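Surfaces, offcuts and a cup: Ardalan Mirzaei on fitting out a workbench

Ardalan Mirzaei has spent most of his working life deciding what other people put their hands on. He trained as a cabinet maker, moved into fitting out model rooms and small assembly shops, and now runs the bench side of Saliba, a four-person business in Astham that supplies tables, boards and hand fittings for fine work. He dislikes the word "workstation". The order book calls everything a table.

I met him at the workshop in June to ask about the light-topped table the firm sells under the name Orngate, and about the covering that goes on it. The conversation lasted most of a morning and returned several times to foam board, a subject on which he has firm views.

The Orngate is a plain table. It has a pale wooden top, a square-edged front and no drawers. Mirzaei says the drawers were dropped after the first batch, when he watched customers use them.

"People sit close in to do small work. They have their knees under the top and their elbows near the edge. A drawer takes 82 millimetres out of the space above the legs, and then it fills with things that ought to be on a shelf. We took it out and the price came down. I had two complaints."

The height is fixed. Adjustable legs were tried and rejected on grounds of sway. A bench for sawing can tolerate some movement, he says, but a bench for placing a small block into a small opening can't, and the fault tends to be blamed on the person sitting at it. The present frame is bolted at eight points and the bolts are checked after the first month.

He tests each frame by standing a full glass of water on the far corner and leaning on the near one. There is a written procedure with a dial gauge as well, but the glass comes first. If the surface of the water shivers for longer than he likes, the frame goes back to be squared.

On timber he is less particular than I expected. The top must be pale and the grain must be quiet. A strong figure makes it difficult to find a thin offcut or a pin against it. Dark tops sell well to people who want the table in a study, and he will make one on request, but he advises against it for anyone handling small parts in the evening.
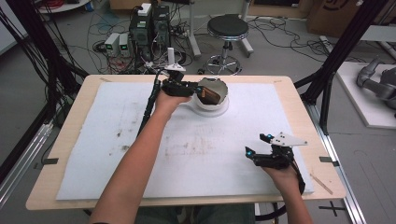
Foam board is the part of the set-up that wears out. Saliba cuts it from sheets 1,000 millimetres long and supplies it loose, to be laid on the table and thrown away when it is spent. Mirzaei prefers white. He also prefers it cut short of the top on all four sides, so that a margin of wood is left showing. The margin gives the fingers somewhere to get under the sheet, and it keeps the edge of the board away from sleeves and cables. The middle and the left of a board tend to go first, with faint grey-brown smudges and scuffs, and he does not regard these as a reason to change it. A thin stick of light wood left near the right-hand edge bothers him more. "Marks are only marks," he said. "A stick gets under your wrist."

Dents are a different matter. A dent will tip a cup, and a cup that leans a little will lean more when something is put into it. Boards are replaced when a coin laid flat anywhere on the working area can be rocked with one finger. Under ordinary use that takes a few months. Glue shortens it considerably.

I asked why foam board at all, when rubber matting lasts longer.

"Rubber grips. If you slide a block across it, the block stops and falls over. Foam board lets it travel. It is also quiet, and if you drop a piece of hardwood on it the corner survives. Rubber is better under a knife. We sell a rubber mat for knives and we tell people to take it off again afterwards."

His view on tape is shorter. Black tape on pale wood can be found without looking for it, and two short strips, one at the left edge and one at the right at the same level, are enough to line a board up. Long strips lift at the ends and collect dust.

Unathi Coetzee, who handles the block sets, joined us for the second half of the morning. The blocks are brown, plain and rectangular, and are used for fitting and placing exercises by schools and by adults recovering the use of a hand. She keeps the stock records and could say that 3,008 blocks had left the building under the current pattern number.

"The edges are broken by hand with fine paper, one pass each. If you do two passes the block starts to roll under the finger. We had a batch done by a contractor, Tiveo, and they were lovely to hold and no use for placing."

Coetzee is responsible for the advice on cups. The leaflet recommends a white one with a wide base or a saucer under it. Straight sides are preferred. A block that is longer than the cup is wide will come to rest at an angle with its top edge above the rim, and she considers this useful, as it leaves something to take hold of on the way out. A block that drops flat to the bottom has to be tipped out, and people who are tired will tip too hard.

Mirzaei would like the cups to be heavier. Coetzee would not, on the grounds that a heavy cup conceals a clumsy approach. The matter has been open since the winter and the leaflet currently says nothing about weight.

There is more agreement on how the table should be cleared. The board is lifted at one end and brushed towards the other. Blocks are returned to their tray before the cup is moved. Sawdust is taken off the wooden margin with a dry cloth, and water is kept away from the cut edge of the board, where the foam is exposed and the facing paper will swell.

The next batch of Orngate tables carries the part number 354 and differs from the last only in the fixing of the rear rail. Mirzaei expects to have it ready once the timber has settled in the shop. He does not intend to put the drawer back.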